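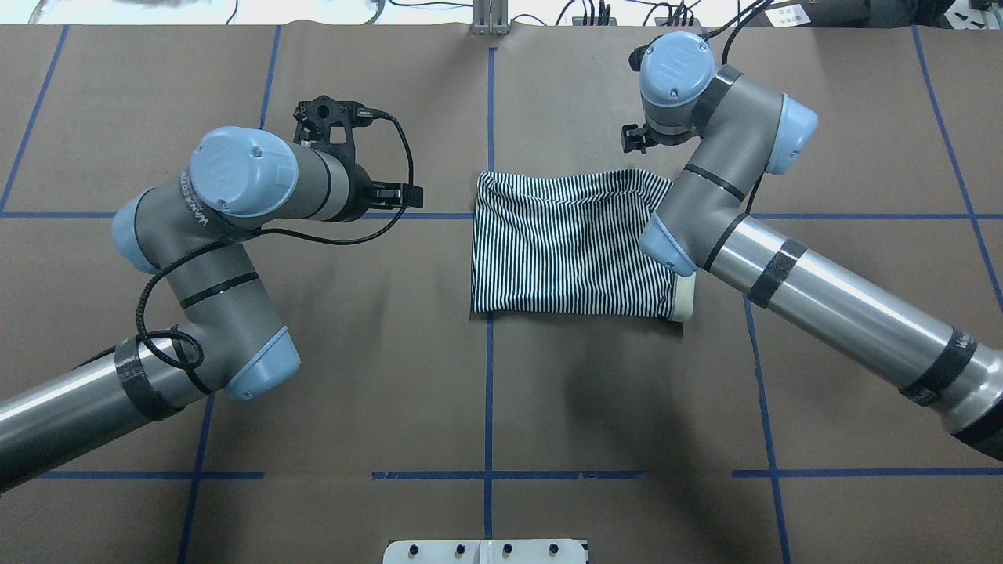 Two-arm folding cell with striped test cloth, Riihimäki.

Stasance halts cloth-folding trials after gripper fault

RIIHIMÄKI, 25/04/2026 - Stasance has stopped trials of its two-arm folding cell after a gripper failed to release a cloth on command. The arm kept moving and pulled the fabric for 22 seconds until an operator pressed the stop button. No one was hurt.
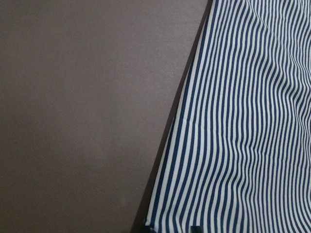

What happens next

Itodex is checking the release signal. 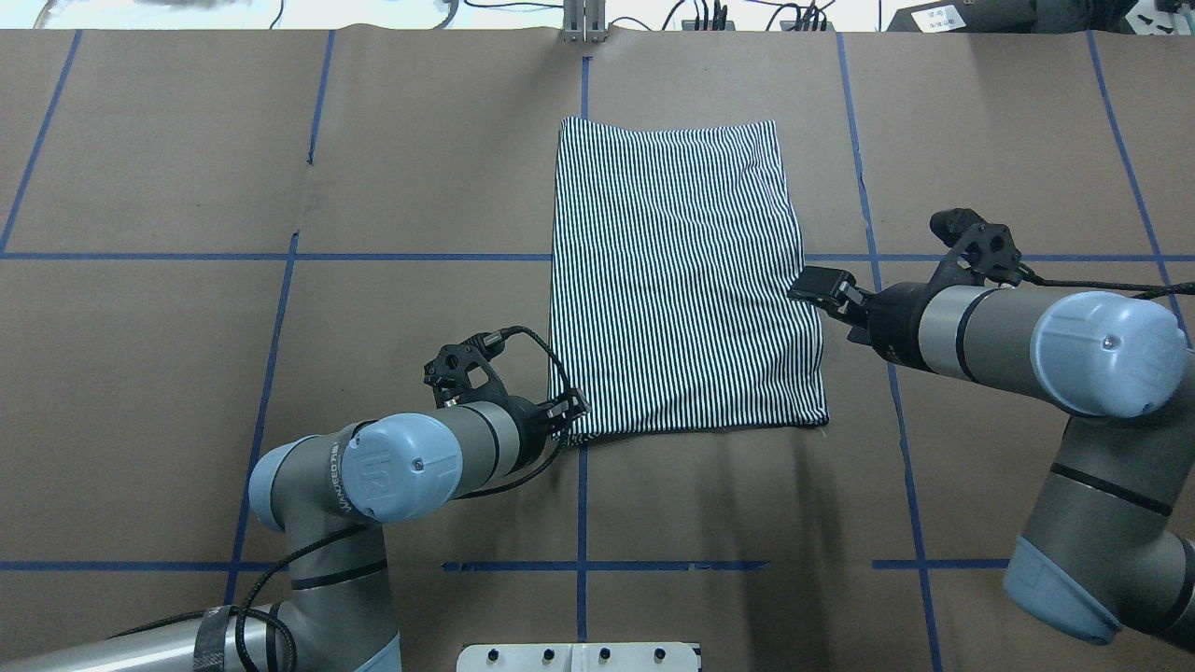

Trials will resume after 2,000 clean releases, said Odette Rey, safety lead.

Contact: Ludivine Boyer, Stasance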